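Hard water film inside a glass vase

MacPherson
Our tap water in Stidport is very hard. The glass vases I use for cut flowers have a white film near the base that dish soap won't shift. What removes it without scratching?

Trevor Lévesque
The film is calcium carbonate. Fill to above the line with equal parts white vinegar and warm water, leave for 4 hours, then use a bottle brush with nylon bristles. Rinse and dry upside down. Repeat once if needed. If it is still cloudy after 2 soaks, the glass is probably etched and the haze is permanent.
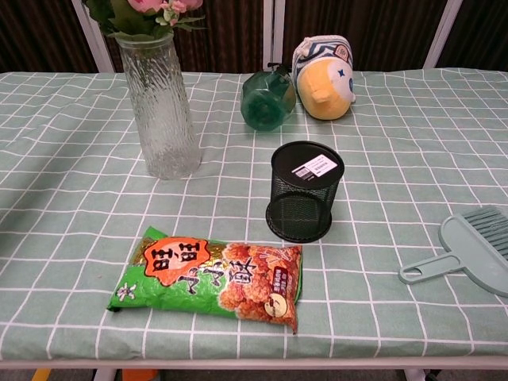
Textured glass takes longer. Citric acid also works, 20 grams to a liter, and smells less. Don't mix either one with bleach.

Plimell
uncooked rice and a bit of water, swirl it. worked on mine

Jamstead
Rice scratched one of mine. I'd stick with the vinegar.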